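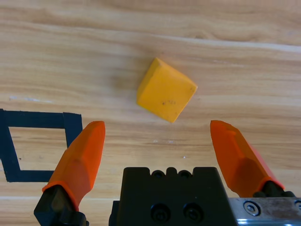 Solid wood worktops: movement, finish and repair
Speaker notes, Hiltum joinery evening, 1 Dec 2018

Slide 1. Title
Wait for the doors to close. Say that the talk covers indoor horizontal surfaces only: desks, benches, tables. Outdoor timber is a separate subject and I will not take questions on decking.

Slide 2. Why boards move
Wood takes up and gives off moisture until it is in balance with the air. Movement along the grain is small enough to ignore. Movement across the grain is not. A wide top made from boards glued edge to edge will grow and shrink across its width every year, and the frame under it will not follow.
Tangential movement is greater than radial movement. Show the end-grain sketch. Flat-sawn boards cup; quarter-sawn boards mostly stay flat.
Do not read out the table of values. It is in the handout.

Slide 3. Fixing the top down
Slotted brackets or buttons. Screws straight through a rail will either split the top or pull the rail out of square. Fix firmly at the centre line and let both edges travel.
Pass round the sample with the split. Ask for it back – it went missing in March.

Slide 4. The Polus bench top
Background: a reading room bench, 94 cm deep, fitted tight against plaster on both long sides. No gap was left. It was put in during a dry spell and by the end of the summer it had lifted in the middle.
The cure was to take a strip off the back edge, refit on slotted brackets and cover the gap with a loose moulding. The glue lines were sound and were left alone.
Point to make: the joiner's work was good. The drawing showed no allowance.

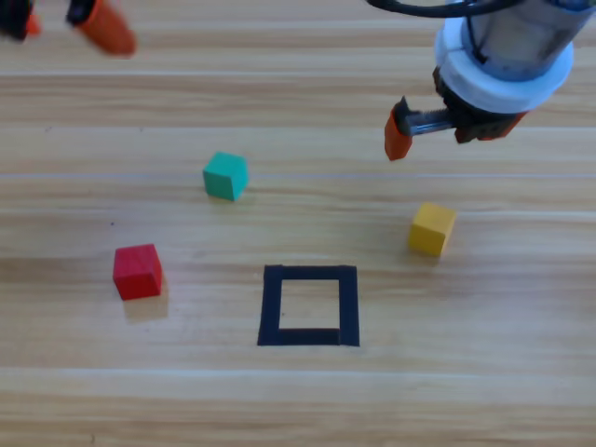 Slide 5. Choosing a finish
Three groups: penetrating oil, hardwax oil, film-forming varnish. Go through them in that order.
Oil soaks in and leaves little on the surface. Easy to patch, poor against standing water. Needs a fresh coat whenever water stops beading.
Hardwax oil sits between the two. It can be repaired locally if the edge of the repair is feathered along the grain.
Varnish gives the best protection and the worst repairs. Once the film is broken, water gets under it and the damage spreads beyond what can be seen from above. Patching shows. Plan on stripping the whole top.
No finish stops movement. It only slows the exchange of moisture. Coat the underside as well as the face, with the same number of coats. Expect a question here about cutting costs on the underside. The answer is no.

Slide 6. Test panels
The Trolora panels: same boards, same sanding, one finish on each. Scuffed with a weighted pad, then wiped and left overnight.
Keep this short. The method has limits: one species, one room, and one person judging the results by eye. It gives an order of merit for that room and nothing more.

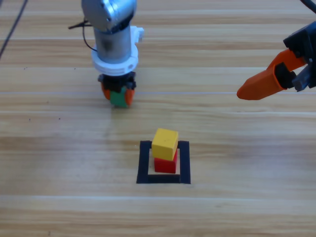
Light-toned boards with lighter seam lines between them.

Slide 7. Sanding and local repair
Always with the grain. Cross-grain scratches do not show until the finish goes on.
Stop at 180 grit for oil. Going finer closes the surface and the oil does not take evenly.
Pale scuffs are often in the finish only. Try a cloth and a little oil before reaching for abrasive.
Dents: damp cloth and a warm iron, short touches. This lifts crushed fibres. It does nothing for cut fibres, which need filling.
Oily rags: lay flat outdoors to dry, or put them in a lidded metal tin of water. Say this twice.

Slide 8. Questions
If time is short, drop slide 6, keep slide 7.
Likely question: underfloor heating. Refer to the Lý notes, page 3 of the handout.
Spare handouts are in the box by the projector. Collect the samples before the lights go up.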